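Showing the same small job, again and again

Olga Abreu spends most of her working day at a small table with a gripper in each hand. She leads the demonstration work at Plenix, a firm in Foremthorpe that teaches robot arms to do household jobs. Before that she repaired sewing machines, and she says the two trades have more in common than people expect.

"You are looking at how a hand does something and trying to make it plain," she said when we met there in March. "A machine can't ask you what you meant."

The method is simple to describe. A person holds two grippers of the kind the robot will have and does the task with them. The movements are recorded, along with what the cameras see, and a control program is trained on the recordings. No robot arm needs to be in the room while this goes on.

Abreu came to it from remote control. Her first job in the field was at Naidoo, where operators moved an arm across the room by means of a second, smaller arm. She liked the work but found it slow.

"With the remote set-up I could do 11 good runs in an hour, and by the end of it my shoulders hurt," she said. "You can't feel the thing you're picking up. You push too hard and you only find out by looking."

Holding the gripper directly is quicker, she said, and new people pick it up within a morning. It has its own faults. A person's wrist will bend in ways the arm can't follow, and some runs have to be thrown away for that reason alone. She teaches people to keep their elbows low and move as if they were slightly tired.

The task she was working on during my visit involved a soap dish and a piece of soap.

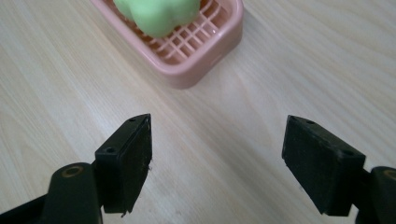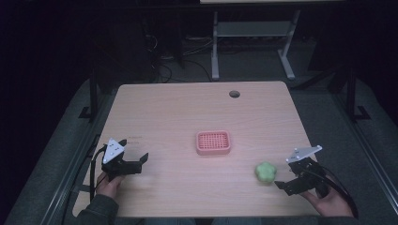
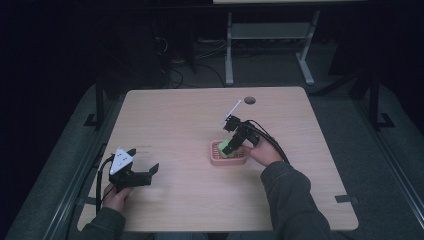
"People think soap is easy," Abreu said. "It's a soft shape with no flat sides. If you take it too near the edge it turns in the fingers, and then you put it down crooked."

She wants 300 runs of a task before anyone trains on it, and would like more. The largest set her group has made holds 3,000, all of folding and stacking, and took most of a winter. For each run the objects go back on the table in a different place. Operators tend to drift towards putting things where they are easiest to reach, so she now gives them a printed sheet of starting positions.

She also keeps some of the mistakes. If the operator misses and then goes back for a second try, the run stays in, provided the second try works. Early on the group kept only clean runs, and the arm that learned from them would miss an object, carry on and put nothing down with great care.

"It had never seen anyone miss," she said. "So it didn't know that you could go back."

I asked how she decides when a task has been shown well enough. There is a test of 100 tries on the arm, with the objects moved each time, but she said she usually has a fair idea before that from watching the recordings. If three operators do the job three different ways, the arm will hesitate between them. She would sooner agree on one way at the start, even if it isn't the best one.

The software that lines up the recordings comes from Asano, and she has few complaints about it apart from the time it takes to start. Her longer list concerns the grippers. The cables pull at the wrist – she has tried them over the arm and under it – and the handles were made for somebody with bigger hands. A new handle is being drawn up.

She doesn't expect to give up remote control altogether. For heavy things, or anything hot, she would still want the operator on the other side of the room. "For a saucepan, yes, give me the remote arm," she said. "For soap I'd rather hold it myself."

Her next task is a drawer with a stiff runner. She has been opening and closing it at home.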